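Rastura (film)

Rastura is an independent drama directed by Kulap Kaewsai and written by Kaewsai with her brother Boonsong. It follows a mother and her grown son who share a two-room apartment over a closed tailor shop in the town of Brivcombe. Runs 84 minutes. The title is the name of the bus line the son rides to work, never explained in the film itself.

Plot

Sunee Petchrat plays Dao, a widow who takes in mending. Her son Win (Ekkachai Ongart) has come home after losing a job in Cloltthorpe and says he'll stay a week. He stays the winter. Most of the film is the two of them eating, arguing over rent, not talking about the father. A letter arrives from the landlord, Dao hides it. Win finds it on a Friday and goes to see the man on his own, which makes things worse. In the last reel they pack the apartment together. The final shot, Dao alone on the bus, runs almost four minutes with no dialog.

Production

The Kaewsais wrote the first draft as a stage play, which was read once in Brivcombe and then dropped. Amnuay Nilsuwan, a producer at Sosa, saw the reading and asked for a screenplay. Early versions had a sister and a much larger part for the landlord – both cut before shooting, the sister completely.

Filming began in November and was done mostly at night, between 9 p.m. and 5 a.m., as the street outside was too loud by day. Petchrat had mainly worked in radio and this was her first lead in a feature. Ongart joined late, after another actor left over scheduling. Dialog was partly improvised, the rent argument is said to be a single take, though Boonsong Kaewsai has also said it was two takes joined in the edit.

Music is sparse. One song over the credits, sung by Petchrat.

Release

First shown at a small festival in Cloltthorpe, in a hall with 1000 seats. Sosa then put it in two theaters for a short run. Total admissions for the run were 2260, low even for the distributor, but a second run was booked the next spring on word of mouth. A disc edition of 3000 copies followed, with a commentary by both Kaewsais and the deleted landlord scenes. It is now out of print. The commentary is only on the first pressing, later copies dont have it. 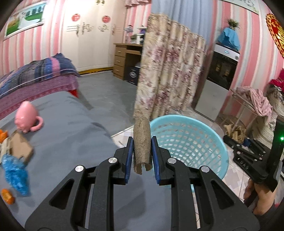
Reception

Local reviews were mostly warm. Petchrat got the best of them, one paper calling her "so still you lean in to check." The pacing split people. Several reviewers thought the middle section sagged, and the landlord was called thin, a complaint Kulap Kaewsai agreed with in a later radio interview. She said the cut scenes should of stayed in.

Ongart's performance was recieved less evenly at first. Later writing on the film has been kinder to him, mainly for the letter scene.

Stage version

The original play was revived in Brivcombe after the second run, with Petchrat again as Dao and a new actor as Win. The sister was put back. Text not published.

See also

Sosa (distributor)
Kulap Kaewsai filmography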